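Projects > Student reports > Robotics and learning systems

Search reports Go

Overview Method Results Appendices Contact

Gathering demonstrations for a tabletop pick-and-place policy in simulation

Author: Tadhg Mac Mathúna
Submitted: 5 Jan 2022

1. Purpose

The project set out to build a small set of examples from which a policy could learn to pick up and move kitchen items. All examples were recorded in the Skallis simulator. No work was done on a physical arm. Training was handled by the Tarnetti code already in use in the group and is covered only briefly.

2. Recording method

An operator drove the arm with a hand-held controller. Joint positions, gripper opening and one rendered view were stored at every control step. An episode began with the arm at its rest pose and ended when the operator pressed the stop button or the time limit was reached. Failed episodes were kept in a separate folder and labelled by cause.

The first recordings, made in May, used one fixed kitchen layout. The policy trained on them did poorly whenever the counter was moved, so the layout generator was changed to vary cabinet style, counter finish and viewpoint. Flat items were also added to the object list, as the early set held only mugs and boxes.
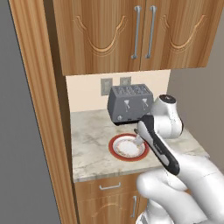

Plates gave the most trouble. The rim is thin and lies close to the counter, and a small error in height either pushes the plate away or drives the finger into the surface. The operators settled on a slow approach with the hand tilted and one finger over the rim. This made the episodes longer — a cost in storage, though a small one.

3. Data kept

Each layout was meant to supply six usable episodes. After checking, 36 plate episodes were kept and nine were rejected. Of the rejected ones, seven were lost to slipping at the rim and the remainder to a logging fault in which the gripper channel lagged behind the joint channels. The fault was traced to the Storkinix recorder and fixed by stamping both channels from the same clock.

4. Remaining problems

Contact between finger and plate depends heavily on the friction setting. The value used was taken from Siliņa's earlier report and was not tuned again. Episodes by different operators also differ in speed, and no correction was applied before training. Resampling by path length was tried on a few episodes but the script is unfinished — see Appendix B for its present state.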